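Setting Up Profiles and Viewing Controls on Your Skiveo Player

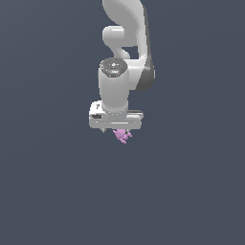
Figure 4. White robotic arm, rendered on a plain gray background.

Before you begin

Your Skiveo player must be connected to a TV and to your home network. If the home screen does not show the Documentaries, Series, Music and Celebrity News rows, go back to Section 3 and finish the first start-up. The steps in this section are done with the remote. Most of them can also be done in the Clanska phone app, but the menu names there are slightly different.

Note: Only the account owner can create or delete profiles. Other members of the household can change their own picture, language and subtitle settings.

4.1 Create a profile

1. Press Home on the remote.
2. Move left to open the side menu and select Profiles.
3. Select Add profile.
4. Type a name of up to 18 characters. Spaces count. Accented letters are accepted, so a name such as Sérgio Falcão can be entered in full.
5. Choose an age band: Child, Teen or Adult.
6. Select Save.

The new profile appears on the start screen the next time the player wakes up. You can have up to four profiles on one account. To add another after that, delete one first (see 4.5).

Note: A profile cannot be moved to a different age band after it is saved. If you chose the wrong band, delete the profile and start again.

4.2 Set the viewing level

Each title in the catalog has a viewing level supplied by its distributor. Documentaries and interview specials often have a higher level than you might expect from the cover art. A film about a singer's career can contain court testimony, drug use or descriptions of abuse.

1. Open Profiles and highlight the profile you want to change.
2. Press Options.
3. Select Viewing level.
4. Enter the owner PIN.
5. Choose the highest level this profile may watch.
6. Select Apply.

Titles above the chosen level are hidden from the rows and from search. They are also removed from Continue Watching, even if they were started before the change.

Caution: The viewing level does not apply to live channels. To restrict those, use Channel Lock in Section 6.

4.3 Turn off topic rows

Some viewers do not want celebrity stories or fan reactions on the home screen. Topic rows can be switched off separately for each profile.

1. Switch to the profile.
2. Open Settings, then Home screen.
3. Select Topic rows.
4. Clear the check mark next to each row you want to remove.
5. Press Back. The change is saved when you leave the menu.

The Celebrity News row is supplied by Bolletti and refreshes every hour. When it is turned off, Bolletti headlines also stop appearing on the screen saver. Trailers are not affected.

Note: If you turn off every row, the player shows the search screen in place of the home screen.

4.4 Block a single title

Use this when a title falls within the allowed level but you still want to keep it off a profile.

1. Find the title and open its details page.
2. Press Options and select Block title.
3. Enter the owner PIN.
4. Select the profiles to block.
5. Select Done.

For a documentary in several parts, blocking the first part blocks the whole set. Specials and follow-up interviews are listed as separate titles and have to be blocked one at a time. The block list holds up to 200 titles. When it is full, Block title is grayed out until you remove an entry.

4.5 Delete a profile

1. Open Profiles and highlight the profile.
2. Press Options and select Delete.
3. Enter the owner PIN.
4. Select Delete again to confirm.

Caution: Watch history, saved lists and block settings are erased and cannot be restored.

4.6 If something does not work

The PIN is refused. After four wrong entries the PIN screen locks. Unplug the player, wait one minute and plug it back in, then reset the PIN from the Clanska app.

A blocked title still shows in search. Search results are updated overnight. To update them right away, open Settings, select Catalog and then Refresh.

Message 700 appears. The player has lost contact with the Frade sign-in service. Check your network connection, then select Try again.

Profiles are missing after an update. Sign out of the account and sign back in.

Section 5 covers subtitles and spoken descriptions.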